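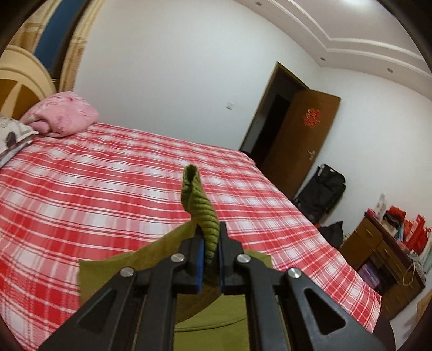 Section 12 of the Tavirby Handling Standard concerned household cloth, and it was the section over which Inspector Assunta Carbone had spent most of her career.

"An operator shall not close the fingers upon any garment until the garment has been identified," she read aloud. "Was it identified?"

"It was entered as knitwear, green," said Gualtiero Sorrentino. He had held an operator's license at Stendon for 12 years and had never before been asked to attend a review.

"And the grip was released within the permitted interval?"

"It was not."

The Inspector turned a page. The Standard allowed three attempts at a fold. After the third, the operator was required to lay the article flat, record the failure and proceed to the next. The log before her showed 680 articles handled without remark. It then showed one, held for nearly 400 seconds.

"You are aware that a twist places strain upon a rib knit," she said.

"I am. Paragraph four."

"Then please state your reason for the record."

Sorrentino considered the matter. "My mother wrung everything that way," he said. "I saw the shape of it and I did not wish to let go."

The form provided a box for equipment fault and a box for operator error. Carbone held her pen above each in turn. In June the Standard was to be revised, and the office at Gramholm had invited proposals from its inspectors.

She left both boxes blank, took a clean sheet and wrote at the top of it: Section 12, proposed paragraph five, Pauses.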